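Play Food and Party Table Sets: Frequently Asked Questions

What comes in a Plerkska pastry set?
Each set has 14 pieces of play food. Most are cakes and tarts, and no two are alike. Plates are sold separately.

Can the play food be eaten or baked?
No. Please keep it apart from real food when you set a table for young children, especially if you are also putting out wrapped candy.

Which plate should I order?
The large oval plate holds several pieces with space between them. A round plate works for a single slice of cake. We carry both all year.

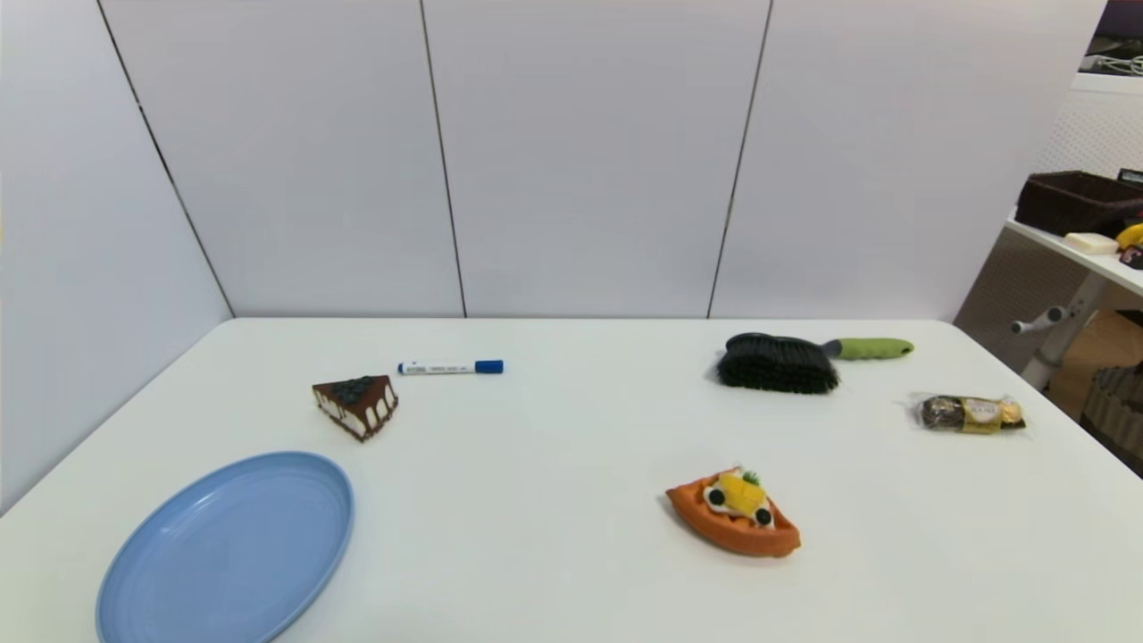 Set the plate down first and add the pastries last. Tall toppings tip over when the plate is carried, and it is easier to fill it where it will stay.

How do I clean the pieces?
Wipe them with a damp cloth and a drop of dish soap, then let them air dry. Do not put them in the dishwasher or soak them.

Can I use a scrub brush?
On the table, yes. On the play food, no. Stiff bristles scratch the painted parts, and the fruit and cream toppings have small gaps where bristles catch.

Marker got on a piece. Will it come off?
Dry-erase marker usually wipes off if you get to it the same day. Permanent marker does not. Keep caps on and pens away from light-colored pieces.

What if a topping comes loose?
Stop using the piece and keep it away from children under three. Berries and leaves are small enough to be swallowed. Write to us with a photo and your order number.

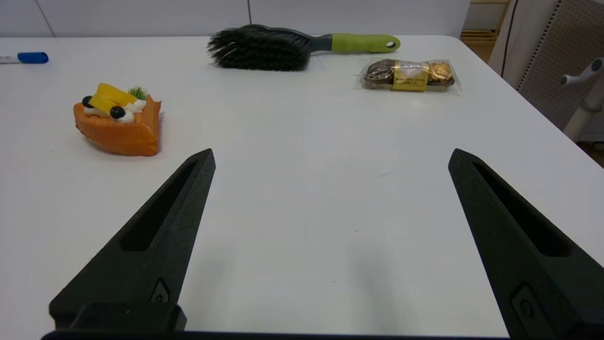 Replacement pieces ship on Monday. We replace a broken piece free of charge within 45 days of delivery. After that, single pieces can be bought from the spare parts page.

How should I store the set?
In its box, in one layer, out of direct sun. Yellow and orange colors fade first on a windowsill.

Do you sell to schools and day cares?
Yes. Orders of 48 pieces or more get the classroom price. Contact Gemechu Degefa in our orders office, and include the delivery address and the item numbers you want. The next classroom catalog comes out in April.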